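Fruit Bowl FAQ
Last updated June 2018

I get the same handful of questions every time I post something from my little table, so I finally put them all on one page. If yours isn't on it, leave a comment and I'll get to it when I can!

Do you really keep all that fruit out on the table?
Yep. We eat way more of it when it's right there staring at us. When it lived in the fridge drawer I'd find sad, wrinkly apples in the back every November and feel terrible about it.

Apples with everything else? Doesn't that ripen it all too fast?
It does speed up the kiwis, and that's kind of the point for me – I buy them hard as rocks. If yours are already soft, put them in the fridge and keep the apples somewhere else. Oranges don't much care either way.

What goes in first?
Apples, then the big oranges, then kiwis in whatever gaps are left. Small stuff goes in last so it doesn't get squashed. Mandarins are the ones that never fit, so they usually end up on the tablecloth.

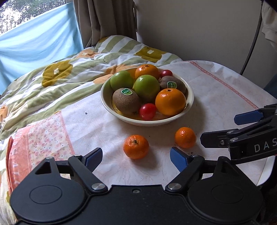
Green apples, oranges and kiwis in the cream bowl, two mandarins out front.

Are those tomatoes?
Cherry tomatoes, yes! They taste so much better when they haven't been in the fridge, and I like a bit of red in with the green and orange. Just eat them within a few days.

Do you wash it all before it goes in the bowl?
No, I rinse things right before we eat them. Fruit that goes in damp gets moldy where the pieces touch (ask me how I know). I leave the stickers on until then too, which drives my sister up the wall.

Where's the bowl from?
I get this one a lot. It came from Lededico, a little secondhand shop near me, and I paid 12 dollars for it. I've never seen another one there, sorry. Go for something shallow if you're hunting – deep bowls hide the bad orange at the bottom until you smell it.

How often do you empty it out?
Once a week, before I go to Pretano for groceries. Everything comes out, the bowl gets a wash, and anything getting soft goes into a smoothie or a pan of baked apples. The tablecloth gets shaken out the back door while I'm at it.

Can I put bananas in?
You can, but mine hang on a hook by the window.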